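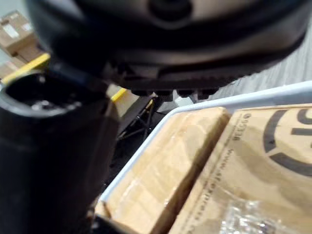

Honorato presenta Karus, su nueva línea de embragues reforzados para vehículos de calle y competición amateur

Tiempo de lectura: 5 minutos

Priltville, julio. Honorato, fabricante de componentes de transmisión para el mercado de la preparación, anuncia el lanzamiento de Karus, una familia de embragues reforzados destinada a turismos de tracción delantera y trasera con motores modificados. La comercialización se realizará a través de la red de Wovow, distribuidor exclusivo de la marca, que pondrá la gama a disposición de 104 talleres y puntos de venta especializados.

El kit básico de la línea, denominado Karus Calle, admite un par motor de hasta 400 Nm y se suministra con disco de fricción orgánica, plato de presión de diafragma reforzado, cojinete de empuje, centrador y tornillería de clase 12.9. El cliente recibe en un mismo embalaje los elementos necesarios para la sustitución del conjunto original, siempre que el volante de inercia se encuentre dentro de las tolerancias indicadas en la hoja técnica. Para los vehículos equipados de serie con volante bimasa, Honorato ofrece por separado un volante monomasa de acero forjado, equilibrado de forma conjunta con el plato de presión.

Karus Circuito, la segunda versión, incorpora un disco de material cerametálico con amortiguación torsional. Su uso se recomienda en tandas, subidas de montaña y pruebas de aceleración, donde las salidas repetidas a régimen elevado someten al embrague a una carga térmica que un disco orgánico soporta con dificultad. El fabricante advierte de que esta versión presenta un punto de acople más corto que el de serie y no aconseja su empleo en vehículos dedicados principalmente a trayectos urbanos.
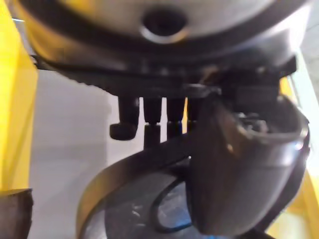

Para Thaís Quintana, la decisión de separar la gama en dos versiones con materiales de fricción distintos responde a una petición que los preparadores venían formulando desde hace tiempo. «Quien utiliza el coche a diario y acude al circuito algunas veces al año no necesita un disco cerámico. Necesita un embrague que no patine y un pedal que pueda pisar en un atasco», afirmó durante la presentación.

Uno de los objetivos del desarrollo fue contener el esfuerzo sobre el pedal. El diafragma de los modelos Karus modifica el punto de apoyo respecto de la generación anterior, lo que permite elevar la fuerza de apriete sin trasladar todo el incremento al conductor. El cilindro receptor de origen se mantiene en las aplicaciones de mando hidráulico. En las de mando por cable, Honorato recomienda la instalación de un cable nuevo y la verificación del reglaje después del período de asentamiento.

Los ensayos en banco incluyeron ciclos de acople a 4000 rpm con medición de temperatura en la superficie de fricción y control posterior de la planitud del plato de presión. Los resultados se incorporarán a la documentación técnica que acompaña a cada referencia, junto con los pares de apriete y la secuencia de montaje. 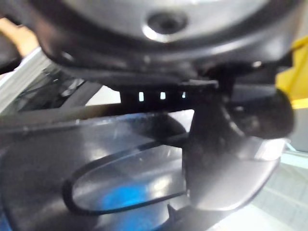
Dicha documentación detalla asimismo el procedimiento de rodaje. Durante los primeros kilómetros deberán evitarse las salidas bruscas, el uso de sistemas de control de salida y el arrastre de remolques. Honorato señala que el incumplimiento de estas indicaciones puede ocasionar el cristalizado del material de fricción, supuesto que queda excluido de la garantía.

La garantía comercial de Karus Calle será de cinco años frente a defectos de material y fabricación, con la condición de que el montaje se efectúe en un taller profesional y se conserve la factura correspondiente. En el caso de Karus Circuito, la cobertura se limita a defectos de fabricación detectados antes de la instalación, conforme a la práctica habitual en piezas de competición.

«Hemos preferido publicar una capacidad de par que el conjunto pueda sostener en uso continuado», declaró Odair Brito, director técnico de Honorato. Las primeras aplicaciones corresponden a motores turboalimentados de cuatro cilindros; las referencias para seis cilindros en línea se anunciarán más adelante.

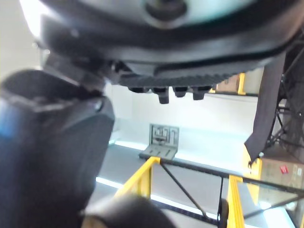

Detalle de una carcasa negra de contorno redondeado.

Los talleres interesados en incorporarse a la red pueden dirigir su solicitud al departamento comercial de Wovow, a la atención de Iolanda Miranda. Las consultas sobre compatibilidad deberán indicar el código de motor, el tipo de caja de cambios y el número de dientes de la corona de arranque.

Contacto de prensa: Rogério Siqueira, Honorato, Priltville.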